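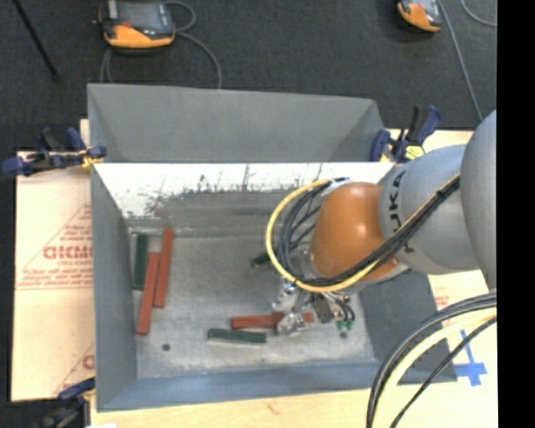 2022-08-04
Adhesive trials, Menurwood board, lap shear series 2

Carried on with the glue-up schedule Eilidh wrote after series 1. Two adhesives on test: Kosar (one-part PVA) and Tomar (two-part, resin plus powder hardener). Substrate is the same birch as before, planed the morning of gluing and wiped with a dry cloth. No solvent wipe this time. Overlap, clamp pads and glue spread unchanged from series 1.

Tomar mixed by weight on the small scale. The first batch went lumpy and I threw it out. Second batch: water in first, then powder in three portions, stirred until no dry powder showed on the side of the cup, left to stand 9 minutes before use. Much better. The data sheet puts the standing time after the first stir and says to stir again before spreading. I did not stir again. Noting it in case it matters later.

Clamping as per schedule. Two clamps from the blue rack slip at the screw end and I have tagged them. Teun has a replacement pad set on order from Flisteck. Until it arrives, use the long bar clamps and put a strip of polyethylene under the heads, or the squeeze-out bonds to the steel.

Specimens labeled K and T with a running number, pencil on the end grain. Marker bled into the wood in series 1 and some labels could not be read after soaking.

Pulled the first set of K specimens after cure. Average shear load was below what Sum-yee got in series 1. Failure mostly in the glue line, with little wood fiber on the faces. Possible causes, in the order I would check them:

Open time too long. I was spreading all the K pieces before closing any. On a warm day the first ones had probably skinned over.
Spread too thin at the ends. The roller leaves a dry margin if it is not reloaded.
Old adhesive. The K bottle has no opening date on it. Bottles need to be dated.

Changed the procedure for the second K set: spread one, close one, clamp, next. Slower. Will pull these tomorrow with the first T set.

Soak test: tank filled to the line and lid on. Dry weights are in the spreadsheet, tab 4. K18 and K21 have chipped corners from cutting out, so their weight gain is not to be used. Shear values for those two are fine, the overlap is intact.

Oven for the dry-heat specimens set to 70 C. The display reads correctly but the probe on the middle shelf lagged by a long way during warm-up. Do not load until the probe has settled. Sem asked whether we could run the two temperatures in one day. With this oven, no.

Stock: 178 blanks left after today. The full September series needs 218 as currently planned, so either Veerle cuts more from the remaining board or we drop the repeat on the cold set. I would cut more. The remaining board has a knot near one end and some slope of grain beyond it, so mark the usable length before sawing.

To do:
Date the adhesive bottles
Rerun Tomar with the second stir, small set only
Ask Eilidh which crosshead speed she used in series 1, it is not on her sheet
New roller sleeve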